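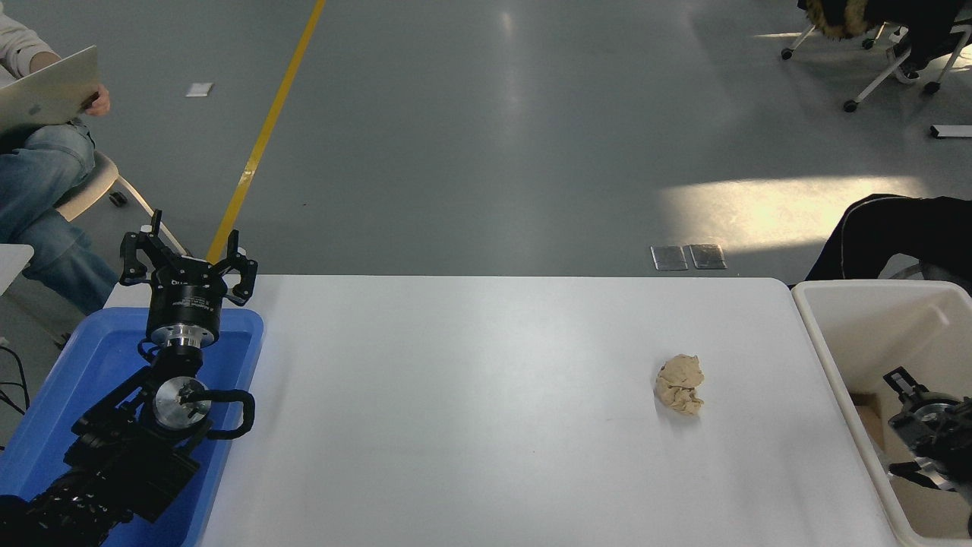 How long should you knead a lump of modeling dough before you start making anything with it?

Five minutes is a good starting point for homemade dough, and closer to ten if it has been in the refrigerator. Stop when you can press a thumb into it and the edges of the dent stay smooth. If they split, keep going, with a damp palm if you need it.

Five minutes sounds like nothing. Try it with a clock on the wall and no phone in your hand and you'll find it's a surprisingly long stretch, long enough to notice that the stuff is changing under you. It starts out stubborn and a bit crumbly, then it goes slack, and then somewhere around the fourth minute it pulls itself together and feels almost like skin. I had not touched modeling dough in thirty years until last July, when I spent an afternoon at Freya Dobson's long table in Furbridge, and I have thought about that fourth minute more than I'd like to admit.

Dobson teaches a class for adults called Plain Dough. The name is a promise. You get a lump, you get a flat surface, and for the first hour you get no tools at all. There are no cutters shaped like stars. There's no color, either; her dough is flour, salt, water and a little oil, and it comes out whatever shade the flour wanted to be.

"People ask for the blue," she told me, working a piece against the table with the heel of her hand. "I say, make me a pear first. If it's a good pear, it doesn't need the blue."

My pear was not a good pear. It looked like a sock. But the man next to me, a retired surveyor called Orest Tkachuk, made one with a dented side and a leaning stem, and I would have known it for a pear from across the street. He'd used his knuckle for the dent. I went home and bought flour.

Why bother with a lump?

The appeal is hard to explain to anyone who hasn't got a bit of it stuck under a fingernail. Clay that's going in a kiln makes demands. You have to think about wall thickness and air pockets and whether the handle will survive. A lump of dough asks for very little. You squash it, look at it, squash it again. A crumpled wad left on the table after a bad attempt is exactly as useful as it was before you began, and I find that wonderfully cheering! Few hobbies let you have all your materials back at the end of a failure.

Petro Hladun, who has been coming to the class for two winters, keeps what he calls his crumples. When he likes the folds in a discarded piece he lets it dry as it is and puts it on a shelf. He showed me one that could have been a mountain range and another that was, he insisted, his uncle's face. "I only squeezed it once," he said. "If I'd squeezed it twice, it would have been nobody."

The recipe

The house dough at Furbridge is easy to make. Weigh out 200 grams of plain flour and half that of fine salt, and stir them together. Add a tablespoon of any light cooking oil, then warm water a splash at a time, mixing with your hand until it stops sticking to the bowl. You will use less water than you expect. Coarse salt makes a gritty dough that tears when you roll it thin, so if coarse is all you have, give it a spin in a blender.

Knead, then wrap it tightly and leave it for half an hour. I skipped the rest on my first try and regretted it. The surface cracked every time I bent it, and the bowl I was making ended up looking like a dry riverbed.

Dobson gets through a lot of this. She keeps a tally in pencil on the inside of a cupboard door, and when I visited, it stood at 2,725 lumps, each one handed to a beginner. She began in a borrowed schoolroom in Valderrama with one sack of flour and a bathroom scale that she says was wrong the entire time.

The surface matters

Something I'd never considered is what goes under the dough. Dobson likes a pale, smooth tabletop, wiped with a barely damp cloth and left to dry. On a white surface you see shadows clearly, and it's the shadow along the bottom edge that tells you whether a form is sitting flat or rocking on a bump. Wood is pleasant to work on but leaves its grain behind, which is lovely if you want it and maddening if you don't. Kitchen stone is cold and stiffens the dough.

She also likes room. Everyone in her class gets more table than seems sensible, with the lump in the middle and nothing crowding it. I took that for fussiness until I cleared my own kitchen table at home — mail, fruit bowl, two chargers, a library book — and tried again. I could look at what I was making from all sides without the pepper mill joining the composition.

Smudges are fine. A bit of dried dough on the table comes up with the edge of an old plastic card and some warm water. Don't wash the big scraps down the sink.

Bought or homemade?

Plenty of people would rather open a packet, and there are good ones about. Aníbal Ticona runs Kevora, a small shop in Ukness that sells clays and doughs and almost nothing else, and he let me poke at most of his stock. Air-dry clay is heavier and cooler to the touch, and holds a sharp edge far better than anything made with flour. Oil-based clay never sets, so a single block can last for years, though it picks up every crumb and hair it meets. For a first go he recommends the 800-gram block of white air-dry. It's enough to be generous with and small enough to finish before it goes hard.

"Everybody buys too much," said Ticona, who does, after all, sell it. "Then they're afraid to open it."

Keeping it soft

Air is the trouble with both kinds. Put leftovers in a tub with a lid that seals, and press plastic wrap right down onto the dough so there's no gap. Homemade dough keeps for a couple of weeks in the refrigerator. If it's turned stiff, wet your hands and knead; if it's turned sticky, dust with flour. If it smells sour, throw it out and make more. Keep it well away from dogs, too. That much salt can make them seriously ill.

To harden a finished piece, let it dry on a rack for several days, turning it each morning. For anything thin, a very low oven works: nearly 207 degrees Fahrenheit on my own dial, which only approves of odd numbers, for two or three hours. Thick pieces puff up and split if you hurry them. I have a hippo with a crack from ear to ear to prove it.

I'm on pears again this month. The latest has a proper waist and a stem that stays up, and I've started on the dent.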